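The Patient Business of Teaching a Robot to Tidy Up

March 19, 2019

By the time I had found a place to hang my coat at Moliveo, Inès Millet had already done the same small job eleven times, and she was cheerfully setting up for the twelfth. The job was to pick up a scoop, carry it a short way across a table and set it down again without losing what was in it. You or I would do it while talking on the phone. Inès was doing it by guiding a robot arm, very slowly, with her tongue between her teeth, and every twitch of her hand was being saved.

"You get fond of it," she told me over her shoulder. "The first week I thought I would go mad. Now I have opinions about scoops."

She certainly does, and I heard most of them over the next two days (I had planned to stay for one). Moliveo is a small company on the second floor of what used to be a furniture showroom, and what it makes, if you can call it making, is examples. A person steers the arm through some household chore from beginning to end. The arm's movements and the view from its wrist are stored together, and that counts as one example. Then the things on the table get shuffled and the person does it over again. When there are enough of them, the whole pile goes to Mitbridge, the software firm across the river, where a learning program works through it and tries to find out what all those attempts have in common.

How many is enough? I asked everybody this, and got a different answer from each of them. For wiping a counter, 130 did the trick back in February. For anything with loose stuff in it, such as beans or rice or dog food, the present plan calls for 2000, and there was a good deal of sighing when that number went up on the whiteboard. A good operator who has slept well can record up to 90 in a day. Inès managed 62 on the first day I was there, and she blamed me for the difference, quite rightly, as I kept asking her things.

What surprised me was how much of the day goes into putting things back in the wrong place. If the scoop always starts in the same spot, the program learns the spot and never learns the scoop. So between tries Inès turns it a little, or slides it closer, or lets the handle point off toward the corner, and she tries hard not to fall into a pattern, which for a tidy person is a kind of torture. She keeps a deck of ordinary playing cards by her elbow and draws one when she catches herself being neat. Red means turn it left. Black means turn it right. A face card means move something else on the table too, and leave the scoop alone.

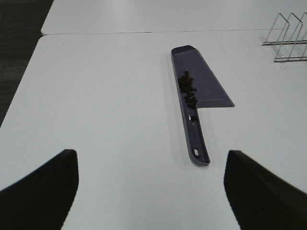 The handle is where most of the trouble starts. Grip it too near the end and the weight out front makes the whole thing dip, and there go your beans. Grip it well but lift too fast and you get the same result with more of a clatter. Inès likes to stop just short of the handle, wait a breath, and then close in, and she suspects that the program has picked up her little pause along with everything else. The people at Mitbridge have noticed it as well. They call it "the Millet," and they have asked her, very politely, to leave it out of half her runs so they can see whether it matters.

Spills are kept, by the way. I had assumed they would be thrown out, but they get a mark beside them and go into a folder of their own, and so do the grabs that miss and the ones where the operator sneezes. Mbeki, the labeling tool they all complain about, has a button for each kind of mishap and a blank box for whatever the buttons don't cover. Reading down the blank boxes is a fine way to spend a lunch hour. One of them just says "fire drill."

On my second afternoon Inès let me have a turn. I dropped the first scoopful, and the second, and on the third I got the thing up and over and down again with, I would say, most of its load. She typed something into the blank box and wouldn't let me see it. Then she drew a card, a black seven, and turned the scoop to the right.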